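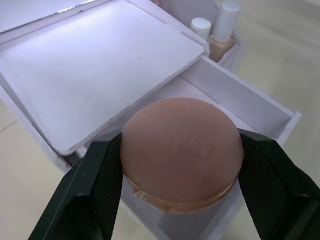
A round, pinkish-beige item and a white organizer tray with an open rectangular compartment.

Sasus to Hold Makeup Drawer Workshops in Gedport

GEDPORT – Home storage store Sasus will hold a series of hands-on workshops in January for people who want to sort out a makeup drawer, a vanity top or a crowded bathroom shelf. The workshops will take place in the upstairs room of the Sasus store on Huerta Street. There are 8 sessions, and each one lasts two hours.

People taking part are asked to bring the full contents of one drawer or one makeup bag. Each person gets a table space, a divided tray to work with, a roll of labels and a small trash bin. Staff will be in the room to help with fitting things into compartments and deciding what to keep.

"Most people come in asking for a bigger box," said Imelda Dizon, who manages the Gedport store. "We ask them to empty the one they have first. After that we can talk about boxes."

Sasus held a trial of the workshop for store employees and their families in the fall. Firdevs Güler, who will lead the sessions, made several changes to the plan after that trial. Sorting by brand has been dropped. Participants will now put daily items in one group and everything else in a second, and the daily group goes into the tray first.

"Compacts and anything else round are the hard part," Güler said. "People stack them, and then the one they want is at the bottom. I would lay them flat, one layer deep, even if that means fewer of them fit. If a compartment is deeper than you need, stand the brushes and pencils somewhere else and leave that one for the round things."

The sessions also cover cleaning. Participants will wipe down the outside of cases and tubes before putting them away, and will check the dates or opening symbols on packages where they can be found. Items that are past their date can be left in the trash bins at the store. Sasus will not collect used makeup for donation.

A short handout on measuring a drawer will be given out at the end. It asks for the inside width, the inside depth and the height with the drawer closed. Güler recommends measuring the height at the front edge, where many drawers have a lip that is easy to miss.

Participants may buy the tray they used during the session or return it to the front desk. A purchase is not required. Trays from the Trestia storage line will be on the tables along with several older store models, so that people can try different compartment sizes before choosing.

Registration

The fee is $30 per person and covers the use of the tray, labels and the handout. Each session has a morning or an evening start, and the times are posted at the store. Children 12 and older may attend with an adult. The upstairs room can be reached by elevator from the parking lot side.

Places can be reserved at the front desk or by phone during store hours. Refunds are given up to 24 hours before a session starts.

About Sasus

Sasus sells drawer inserts, shelving, baskets and closet fittings for the home. The Gedport store also cuts shelves to size while customers wait.

Press contact: Heriberto Cuautle, Sasus Gedport, Huerta Street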